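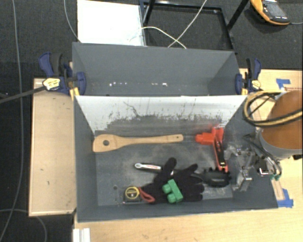

Fig. 3. Mixed-item picking: glove, tape measure, wooden spoon, toy brick and hand tools in one metal bin.

Unit 3: Reading a product sheet — the Catix picking kit
Notes: Kuldeep Vashisht

The Catix is sold by Fleler as a bin-picking kit "for any small item". Start with the word "any". Suppliers are fond of it, and it rarely survives the footnotes.

What the sheet promises: 247 picks an hour, a teaching time of 21 minutes, a gripper life of 2,000 hours. The footnote to the first figure says "uniform rigid parts". A work glove is neither uniform nor rigid, and it has a habit of lying on top of whatever you wanted.

Points to check before you sign:
— Does a pick count if two things come up together? Fleler says yes. Doherty, selling the rival Umgate, says no, and quotes a lower figure for its trouble.
— Who clears a jam, and is the clock stopped while they do it?
— Are the clamps in the price? (Page 3, small print. They are not.)

For next time: rewrite the Catix claim in one sentence you would be willing to defend to a buyer who has a spoon.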